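The gripper that would not let go

Halina Cieślak keeps the failed part in a jam jar on the windowsill. It is a small screw with a chewed-up head, and she says visitors usually expect something bigger.

"They want a scorched circuit board," she says. "I give them the screw and they look a bit let down."

Cieślak runs testing at Brornine, a small outfit in Alness that works on hand-held grippers and the software that learns from them. The project is called Xolalpa, for reasons she puts down to a long evening and a map. People use the gripper to do ordinary chores at an ordinary table, and what they do becomes teaching material for a robot arm. In October it went wrong on chopsticks.

The fault was simple to state and tiresome to find. The jaws would close on something thin, grip it properly, and then report that they were still open. Anyone holding the tool could see it had hold of a chopstick. The recording disagreed.

"So you have a person lifting a chopstick very nicely," Cieślak says, "and the numbers say they're waving at it. Then you hand that to an arm and ask it to learn."

The arm learned. On its first try with the new lessons it went down to the table, closed, decided it hadn't closed, and closed harder. It snapped the chopstick, and then it did the same with the next one. Kacper Laskowska, who was standing at the stop button, let it have a third before he pressed.

"I wanted to be sure," he says. He has been asked about this before.

The rule now is that whoever is at the button presses on the first odd thing, and is thanked for it even when it was nothing. Laskowska wrote the rule himself. "It seemed only fair," he says.

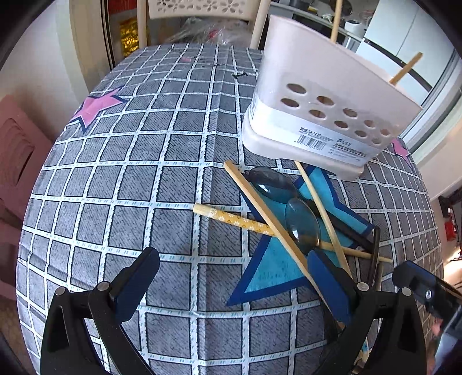
Cutlery, chopsticks and a table with stars on the cloth: the sort of job the gripper is used for.

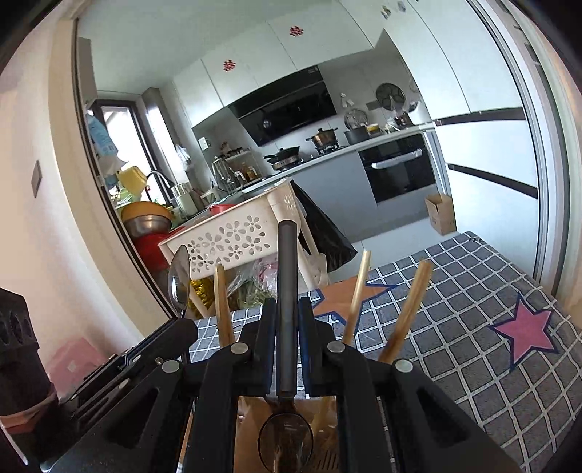
Why did the gripper think it was open when it was shut?

The screw holding the position sensor had worked itself loose, so the sensor turned a little with the jaw when it should have stayed still. On thick objects the error was too small to matter. On thin ones it was enough to put the reading on the wrong side of the line between closed and open.

Finding this took 4 weeks, most of which went on the software, because the software is where everyone at Brornine prefers to look. Laskowska rewrote the part that reads the sensor. Then he rewrote it back. Cieślak went through 811 recordings by eye, a cup of tea at her elbow, marking every one where the hand and the numbers told different stories. She ended up with 41 bad ones.

"That's the annoying figure," she says. "If it had been all of them we'd have spotted it before lunch. If it had been one we'd have got away with it."

What gave it away was the dull business of writing down which tool had been used. The bad recordings had come from 2 of the grippers, put together on the same afternoon by somebody who had run out of thread lock and meant to come back to it. Cieślak won't say who. Laskowska, across the room, takes an interest in his shoes.

The repair was a drop of glue and a quarter turn of a screwdriver. The rest was slower. Each gripper is now checked at the start of a session by closing it on a thin metal strip, and the reading has to match or the tool goes back in its box. The arm has a limit on how hard it may squeeze, set in the arm itself, where no amount of bad teaching can talk it round. Cieślak had asked for that limit back in the spring – she has kept the email – and was told it could wait.

I ask whether anyone could have been hurt.

"By a bit of chopstick, yes, in the eye," she says. "We had safety glasses. They were in a drawer, very safe." They are now on a hook by the door, and the arm's power key hangs on the same hook, behind them, so you have to move the glasses to get at it. She is prouder of the hook than of anything else we discuss.

The bad recordings were taken out and the arm was taught again. It now picks up a chopstick and puts it down in one piece on most tries. Its manner is cautious, and Laskowska says watching it is like watching your uncle carry a full tray. Spoons it has never minded.

A second set of grippers is due to go to a partner workshop in Dakar, and the strip test goes with them, along with a page of instructions that Cieślak has cut down from six. There is also a tube of thread lock in every box, taped to the inside of the lid. Laskowska did the taping.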